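Skedo sandwich station, bench kit: setup and upkeep

We have had the Skedo kit on the bench at Prarthorpe since October. It feeds a single arm and builds one sandwich at a time. Assembly is simple, but the manual from Stultmont skips alignment. Fix the tray first, then the two clear dividers, then the rails. The red rods go on last. 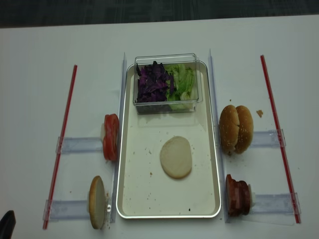

Vallejo owners will find the rails stiffer, one reader wrote, and should check the clips every 400 cycles. Ours went 900 before one slipped.

Teach the pick points with real food in the holders. Foam blanks are too even, and the grip width they give is wrong for tomato. Our first program missed 83 picks in 3000, most of them on the meat side.

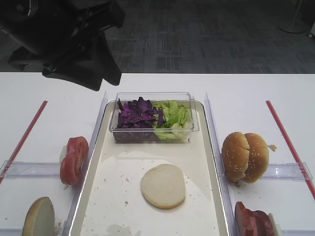
Did you re-teach after cleaning, or only re-zero the arm? Re-zeroing was never enough on mine.

We re-teach the lower rails and re-zero for the rest.

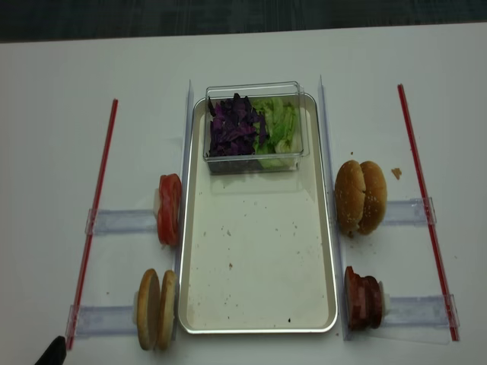
Cleaning is the weak point of the design. The rails must be unclipped from the rods before they can be washed, and the small clear clips are easily lost on a wet bench. Crumbs gather mostly in the lower half of the tray, so brush there first. The acrylic marks if wiped dry. Spare clips are sold only with a complete rail set.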